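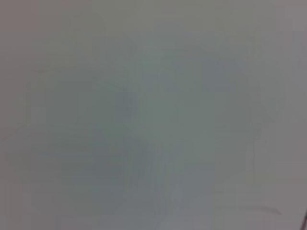
How to serve bread rolls in a basket

When guests come to my table I like to put the bread in a basket and not on a plate. It takes few minutes and the table looks more friendly. I explain the way I do it at home.

What you need

One wicker basket, rectangular if possible. One cloth napkin, a little larger than the bottom of the basket. Bread rolls, one or two for each person.

First step: the table

Wipe the table and let it dry. Take away cups, keys and letters, so you have enough place to work. Put the basket on the side of your stronger hand and the bread on the other side.

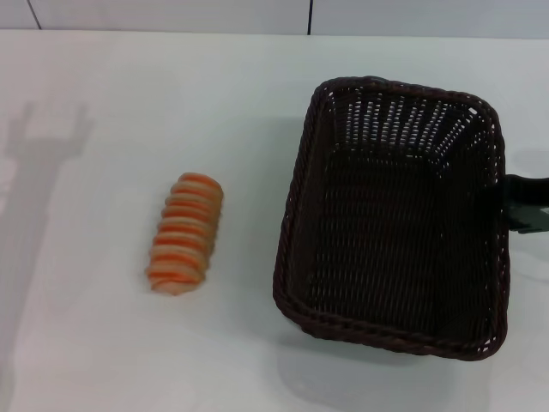
Striped roll on the left, dark wicker basket on the right.

Second step: the basket

Turn the basket over and tap the bottom with your hand – old crumbs like to stay between the strands. A dry brush helps too. Then lay the napkin inside and press it well into the corners.

Third step: the rolls

The bread must be fully cool, or the napkin will become damp. Take each roll in the middle, not at the end, and lay it down slowly. Long rolls go along the long side of the basket. For a basket of normal size I stop at 6 rolls, because the ones below become flat.

If you wait for the guests, fold the corners of the napkin over the bread. I open them again when the soup is on the table.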